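リニエール陶磁工房の見学日に行ってきました

六月の水曜日、前から気になっていたLinier(リニエール)という焼き物の工房の見学日に、ようやく参加してきました。友人に誘われてから二年越しです。最寄り駅からはバスで二十分ほど、降りてからも坂をのぼるので、着いたころにはすっかり汗だくでした。受付で冷たい麦茶をいただいて、やっと人心地がついたところです。

見学は朝の十時からで、まずは土の置き場から案内してもらいました。Linierでは二種類の土を混ぜて使っていて、片方は地元の山のもの、もう片方は海沿いの町から取り寄せているのだそうです。練る前の土をさわらせてもらうと、ひんやりして、思ったよりざらざらしていて、子どものころの砂場をふと思い出しました。寝かせる期間は季節によって変わるそうで、梅雨どきはとくに気をつかうとのこと。うちの糠床のようなものかしら、などと勝手に親近感を持ってしまいました。

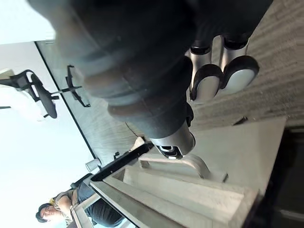

Shayne Sutcliffeさんからは、土は寝かせすぎても扱いにくくなるので、毎朝さわって確かめるしかないのだと教わりました。数字で覚えようとする人ほど最初の年に苦労する、とも言っておられて、なんでもメモを取りたがる私は、そっとペンをしまいました(あとでまた出しましたけれど)。

次は成形の部屋です。ろくろが七台並んでいて、ちょうど湯のみの注文が入っているところでした。ひとつの注文で三百個ということもあるそうです。それを一日で挽ける数は、慣れた方でも最大で100個まで。指先がすっと動いたかと思うと、もう次の土がのっているのですから、見ていて飽きません。同じ組にいらしたご夫婦の奥さまが「パン生地みたいねえ」とおっしゃって、みんなで笑いました。ほんとうに、ふっくらして見えるのです。

取っ手は別の机で、細くのばした土を少し乾かしてからつけていきます。本体と取っ手の乾き具合がそろっていないと、窯の中でひびが入ってしまうのだとか。家で毎朝なにげなく持ち上げているカップにも、こんな待ち時間があったのだなあと思いました。

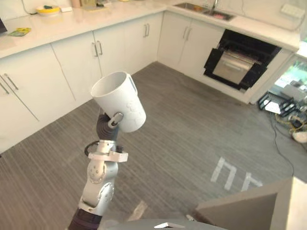 取っ手は指二本で持つのか三本で持つのか、先に決めてから作ってくださいとお願いしたいです、と見学仲間のひとりが質問の時間に言い出しました。指が太くて、小さい輪だと入らないのだそうです。すると工房の方が棚の奥から古い見本を出してきてくださり、輪の大きいもの、平たいもの、耳たぶのような小さなものと、机の上がたちまちにぎやかになりました。私は平たいのが好みでした。残念ながらいまは作っていないそうです。

お昼は工房の近くのMahuikaという食堂でいただきました。器はみなLinierのもので、縁の少し欠けたものも金継ぎをして使っています。日替わりは鯵の南蛮漬けと冬瓜の煮もの。冬瓜の鉢がまたよくて、だしの色が映える淡い青でした。ごはんのおかわりをすすめられ、断りきれずに二杯いただきました。帰りの坂が下りで助かりました。

食堂のご主人とは、洗いものの話で盛り上がりました。素焼きに近い肌のものはにおいがうつりやすいので、魚のあとはすぐぬるま湯につけること。重ねるときは間に布をはさむこと。高台の裏がざらつくときは、目の細かい紙やすりをやさしくあてること。この三つ目をいままで知らずに、わが家の食卓にはずいぶん傷をつけてしまいました。
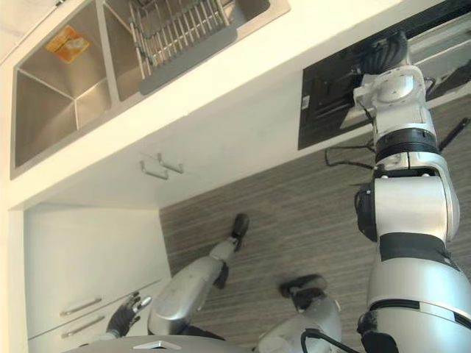
それから、乾かすときは必ず伏せずに一度上向きで風をあてるのだそうです。伏せたままだと高台の内側に水がたまって、そこから黴がくることがあるのですって。母はいつも布巾の上に伏せていましたから、これには驚きました。来週電話で話してみようと思いますが、きっと「うちはずっとこれでやってきた」と言われるでしょうね。

午後は窯の見学でした。大きいほうの窯にはBriricoという愛称がついていて、初代の方がつけたきり、由来はもうわからないのだそうです。この日は火が入っておらず、中をのぞかせてもらえました。棚板には釉薬の垂れたあとが点々と残っていて、緑や飴色がなんともきれいです。一度に入るのは小ぶりの皿なら400枚。積む順番を考えるだけで丸一日かかることもあるそうで、私のように食器棚の片づけが苦手な人間には、とてもつとまりそうにありません。

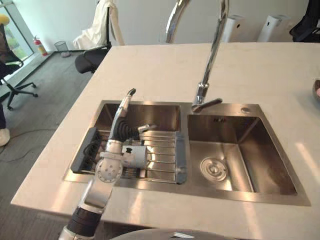

見学のあと、その場で器を買うことはできますか。
売店が四時まで開いていて、二級品も少し並びます。

私もその二級品の棚の前で長いこと迷って、釉薬の流れ方が気に入った小鉢を二つと、Dokellという灰色がかった白のシリーズから、そば猪口をひとつ選びました。同じシリーズの大皿にも心ひかれたのですが、バスで抱えて帰る自信がなくてあきらめました。包んでくださった方によると、灰色の出方は窯の場所で変わるので、そろいにしたいなら実物を並べて選ぶのがよいそうです。

帰りのバスは一時間に一本です。三時台のものを逃した私は、停留所のベンチで麦茶の残りを飲みながら、ご夫婦とずっと糠漬けの話をしていました。次の見学日は秋の予定で、申し込みは電話のみとのことです。歩きやすい靴と、割れものを包む手ぬぐいを一枚、どうぞお忘れなく。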